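Two grippers, one table, most of August

Wed 2 September

I said in the last post that I would stop changing things on the arms and just run them for a while. That lasted until the second set of grippers came in the mail. So most of August went to swapping fingers back and forth, and these are the notes while I can still read my own handwriting.

The two grippers are the Histness parallel one, which I have had since spring, and the Nechyporuk, which costs more and comes with its own cable and its own opinions about the controller. Both are two-finger electric grippers. Both bolt to the wrist with an adapter plate, and I had to redrill one of the plates because the hole pattern on the drawing did not match the part.

I wanted the test to be dull and repeatable. 200 picks with each gripper, same arm, same controller box, same speed limit. The objects were whatever was in the kitchen and would survive being dropped: small cartons, a lemon, a soda bottle, a roll of tape. Then drawer pulls, which I counted separately because they fail in different ways.

The totals came out to 414 logged attempts across the whole month. That is the 200 and the other 200, plus a few I ran again after the Virnetano controller lost its settings during an update. I left the extra ones in the log and marked them.

Out of the 400 that count, 18 were failures, meaning the object was dropped or never picked up at all. I did not count a crooked grip as a failure if the thing still got where it was going. Maybe I should have. A carton that is held five degrees off is fine for a tray and no good for a slot.

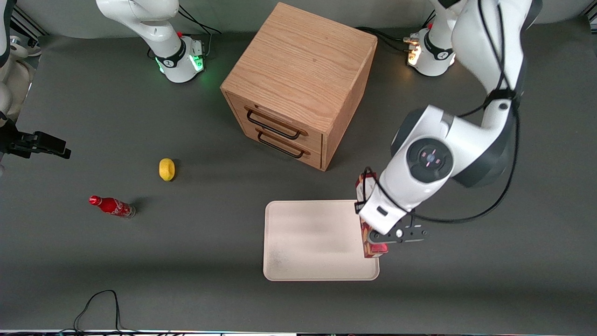

The Histness had more of the drops, and nearly all of those were round things. The finger pads are flat and fairly hard, so a lemon touches them in one small spot on each side and rolls out if the wrist turns quickly. I slowed the wrist down for round objects and that helped. I also tried a strip of shelf liner stuck on with double-sided tape, which helped more but came off after a couple of days.

The Nechyporuk has softer pads and it did better with fruit. Where it lost points was thin boxes. It closes slowly at the default force, and if you raise the force to get the speed back it dents the cardboard. There is a setting for closing speed alone, but it is on the third page of the config tool and it resets when you power down. I wrote a startup script to set it every time. I would like not to need a startup script.

Drawers were closer than I expected. Thin wire handles suit both of them as long as the fingers come in level. Come in a little high and the fingertips hit the drawer front and the whole arm stops on a force limit, which takes a minute to clear. The Histness is narrower at the tip and gets behind a handle more easily. With the Nechyporuk I had to back off, open wider and try again more often than I liked.

Cable routing took more evenings than the grippers did. If the cable is too short it pulls at the wrist when the arm folds up, and if it is too long it hangs down and catches on things. I ended up with loose loops held by hook-and-loop straps. It is ugly and it has worked since the middle of the month.

I also tried the Clusport camera for the overhead view and took it off again after one weekend. The picture was good but it dropped off the network whenever both arms were moving. Could be my switch. I have not looked into it yet.

For now the Histness is staying on for boxes and drawers, and I will put the softer pads on it if I can find some that fit. I have a sheet of silicone on order and a sharp knife. The Nechyporuk is going back in its case until I have a job with more round objects in it.

Next I want to redo the drawer pulls with the cabinet turned to a few different angles - so far I have mostly left it in one spot, and I suspect both grippers look better than they should as a result. The log file is a mess but I will clean it up and post it if anyone wants it.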